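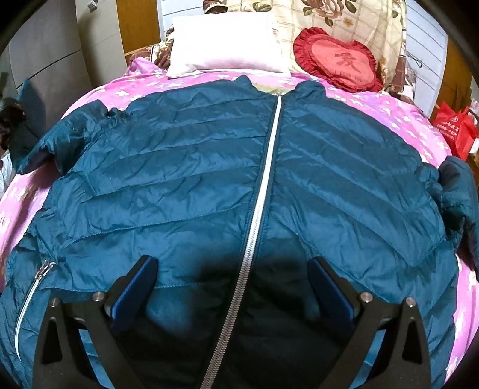 **그림 3.** 손에 쥐는 그리퍼의 카메라 시점. 침대 위에 펼친 청록색 누빔 재킷과 그리퍼의 두 죠.

### 4.2 가정 환경에서의 의류 조작 시연 수집

의류 조작 시연은 두 가지 방식으로 수집하였다. 첫째는 작업자가 그리퍼를 직접 손에 쥐고 동작을 수행하는 방식(이하 HH)이고, 둘째는 고정 설치된 양팔 로봇을 리더 암으로 원격 조작하는 방식(이하 TO)이다. HH 시연은 실제 가정의 침실에서, TO 시연은 실험실의 작업대에서 기록하였다. 전체 시연은 2,224건이며, 이 중 270건은 평가용으로 분리하여 학습에 사용하지 않았다.

대상 의류는 Bruratano 의류 목록에서 선정하였다. 충전재가 든 재킷은 얇은 면직물과 두 가지 점에서 다르다. 먼저 누빔 칸마다 부피가 있어 접은 뒤에도 복원력이 남는다. 또한 겉감의 광택 때문에 주름과 봉제선이 모두 밝은 반사로 나타나며, 영상만으로 둘을 구분하기 어렵다. 그림 3의 재킷에서도 칸마다 반사광이 보이고, 두 죠 사이의 원단은 깊은 그림자에 들어가 본래 색보다 훨씬 어둡게 기록되었다. 파지점 부근의 색 정보를 그대로 신뢰할 수 없으므로, 학습 시 죠 사이 영역에 밝기 증강을 별도로 적용하였다.

카메라는 그리퍼 본체에 고정하였고 광각 렌즈를 사용하였다. 광각 영상에서는 양쪽 소매와 깃이 한 화면에 들어오는 대신 주변부의 직선이 바깥으로 휜다. 왜곡 보정을 적용한 영상과 원본 영상을 비교한 예비 실험에서 파지 위치 오차의 유의한 차이는 없었으며, 이후의 모든 실험에는 원본 영상을 입력하였다. 네 모서리의 어두운 영역은 마스크로 제외하였다.

작업 절차는 다음과 같이 통일하였다.

1. 재킷을 앞면이 위로 오도록 펼친다.
2. 한쪽 소매의 끝단을 잡아 몸판 위로 접는다.
3. 반대쪽 소매에 같은 동작을 반복한다.
4. 밑단을 잡아 깃 방향으로 접고 그리퍼를 연다.

지퍼의 개폐는 절차에 포함하지 않았다. 다만 중앙 지퍼는 몸판의 기준선으로 쓸 수 있어 정책의 보조 출력으로 지퍼선의 기울기를 추정하게 하였다. 그림 3과 같이 지퍼가 비스듬히 놓인 초기 상태도 정렬하지 않고 그대로 사용하였다. 베개, 쿠션 등 침대 위의 다른 물건도 치우지 않았다. 배경의 무늬와 색이 가정마다 달라야 한다는 것이 HH 수집의 전제이기 때문이다.

시연의 분할과 검수는 Presetti 주석 도구로 수행하였다. 검수자는 그리퍼 궤적이 끊긴 구간과 죠가 원단을 놓친 구간을 표시하였고, 후자는 삭제하지 않고 재파지 동작의 학습 자료로 남겼다. 궤적 복원에 실패한 시연은 위의 전체 건수에서 제외하였다. 분할 기준에 대한 이견은 Fasil Mekonnen이 최종 판정하였다.

TO 시연에서는 조작자가 원단의 장력을 직접 느낄 수 없어 소매 끝단을 필요 이상으로 들어 올리는 경향이 관찰되었다. HH 시연에서는 이러한 경향이 약했으나, 손목의 회전 범위가 로봇 팔의 관절 한계를 벗어나는 구간이 나타났다. 해당 구간은 역기구학 해가 존재하는 가장 가까운 자세로 투영하였다. 두 방식의 시연을 혼합할 때의 비율은 4.3절에서 다룬다.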